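Trundstead Two-Arm Bench Cell
Set-Up Guide, Section 2: Planning and Ordering
Revision of 23 February 2026

2.1 Scope of this section

Use this section before placing an order. It covers site checks, the parts that are included in the base price, the parts that are not, and the order in which purchases should be approved. Assembly starts in Section 3. Wiring is covered in Section 5.

The cell is supplied in two versions. The Flelcombe version ships as a kit of cut extrusion, panels and fasteners. The Partanen version ships with the enclosure already squared and the rail fitted. Both use the same arms, controller and software. The version cannot be changed after the frame has been cut.

2.2 Site checks

Complete these steps before asking for a quote.

1. Measure the bench or floor space. Allow clearance on all four sides for the frame, and extra depth at the front for the operator.

2. Confirm the load rating of the bench. If the rating plate is missing, treat the bench as unrated and order the floor stand.

3. Locate the nearest power outlet. Each arm has its own supply. The controller, lights and host computer need outlets as well. Do not plan to run the cell from a single power strip unless your electrician has approved the load.

4. Measure the narrowest doorway on the delivery route. The Partanen version does not come apart for delivery.

5. Check the overhead lighting. A window behind the operator will throw moving shadows onto the work surface. Budget for a blind or for side panels.

6. Record all of the above on the site form. Quotes issued without a site form are valid for 20 days and do not include delivery.

CAUTION: The arms can reach past the front edge of the table. The space in front of the rail is part of the work area and must be kept clear while power is on. Do not plan a walkway there.

2.3 What the base price includes

Enclosure frame
Work surface
Front rail and two mounting plates
Two arms with grippers
Arm power supplies and cables
Controller boards
One set of hex keys
Printed copy of this guide

2.4 What the base price does not include

Host computer
Floor stand
Inner wall coverings
Baskets and brackets
Cameras and camera mounts
Task objects
Spare gripper fingers
Operator training

NOTE: Most budget overruns reported to us come from the second list. Price it in full before the purchase request is sent for approval. An arm that sits idle for want of a camera mount costs the same as one that is working.

2.5 Drawing up the budget

1. Enter the base price on line 1 of the worksheet.

2. Enter freight on line 2. Freight is quoted separately for each version. The kit is the cheaper of the two to ship.

3. Enter assembly labor on line 3. Use your own shop rate. If you have not built with slotted extrusion before, double the hours given in Section 3.

4. Enter spares on line 4. Fingers, wrist cables and one complete wrist motor are the usual minimum. Wrist cables flex on every cycle and should be treated as a consumable. For a cell in daily use, plan to inspect them every 1,000 cycles and replace them at 2,000, whatever their condition.

5. Enter the interior fit-out on line 5. See 2.6.

6. Enter task objects on line 6. See 2.7.

7. Add the lines. Hold back a reserve according to your own purchasing rules. We do not suggest a figure.

Part 316, the cable clip set, is left off more orders than any other item. Add it to line 4.

2.6 Interior fit-out

Wall coverings are sold by the panel. Plain gray is stocked. Printed patterns are made to order and add to the lead time. If you expect to change the background between jobs, order removable coverings and a second set of clips. Glued coverings cannot be taken off without marking the panel.

Wire baskets can be bought from any office supplier. Cable ties are adequate for light contents. Mount baskets before the arms are powered for the first time, then run the reach check in Section 6 with the baskets in place. A basket added later means repeating the check.

A white work surface shows scuffs early. This does not affect operation. If appearance matters to your site, order a spare top with the cell, as tops from separate batches may differ slightly in shade.

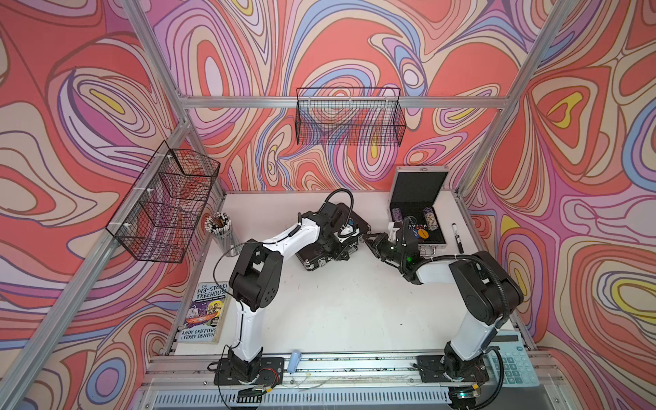
2.7 Task objects

Set aside money for the things the arms will handle. Small household and office goods are cheap one at a time, but a varied set adds up, and items wear out or go missing.

1. List the tasks planned for the first month of use.

2. For each task, list every object by name, including containers and lids.

3. Buy duplicates of anything with a hinge, latch or printed label. Product lines change, and a close match may not behave the same in the gripper.

4. Weigh each object. Compare the weight with the payload limit in Appendix A. For hinged cases, use the weight with contents.

5. Store the duplicates away from the cell and log them.

CAUTION: Do not include glass, pressurized cans or open blades in the task set.

2.8 Placing the order

1. Send the site form and the worksheet together. Quote the version name on both.

2. Request one delivery date for the frame and another for the arms. The arms should not arrive before the frame is ready to receive them.

3. If the arms must be stored, leave them in their cartons in a dry room.

4. On delivery, check the cartons against the packing list before signing. Report shortages to the Preda parts desk with the order number and the carton number.

5. Keep the foam inserts. Returned arms are accepted only in the original packing.

Continue with Section 3, Assembling the Frame. Buyers of the Partanen version may skip to 3.4.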